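Norano says its new cleaning rules will save money. Tenants have heard that before

1 Jun 2018

Norano, which manages 354 apartments in the Rovstead district, told tenants this week that it will stop buying paper towels for its shared kitchens and laundry rooms and hand out washable microfiber cloths instead. The company puts the yearly savings at 820 dollars per building. It did not say how it got that number.

"Who washes them, and who pays for the hot water?" asked Rocío Salinas, who has lived in the Gernberg Street building for nine years. In April the same company promised that new timers on the hallway lights would lower service charges. Her bill went up.

Norano spokesman Ulises Sepúlveda said the cloths can be washed 140 times before they need replacing. Asked for the test behind that claim, he said it came from the supplier – and that he did not have a copy.

A tenants' petition asking for the full figures had 54 signatures by noon. Norano has not said if it will reply.

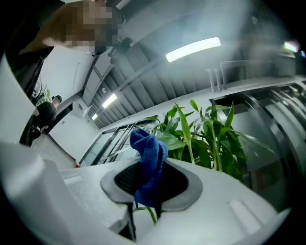
A blue microfiber cloth.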